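Collecting Your Keys and Completing the Handover Inspection at Lirumard Residences

Purchasers are asked to read these steps before attending the Fladville sales centre. 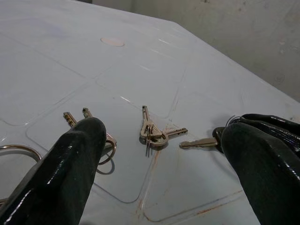

1. Confirm your settlement date in writing. Your solicitor or conveyancer must notify the Nistari handover office at least 5 business days beforehand.

2. Pay the balance of the building services levy. For one-bedroom apartments the amount is $882; for all others it is $2960. Personal cheques are not accepted.

3. Bring photo identification and your signed contract. If another person is attending on your behalf, a letter of authorisation is also required.

4. Inspect the apartment with the handover officer. Test every tap, light switch and window lock, and record any defect on the form provided -- including minor paint marks.

5. Sign the key register. Car park remotes are issued separately from the Kim Street entrance, Level 1, before 4 pm.

Defects noticed after handover may be reported within 16 days. Enquiries should be directed to Tipene Nepia, Handover Manager. Lift bookings for furniture deliveries are made through the building manager's office.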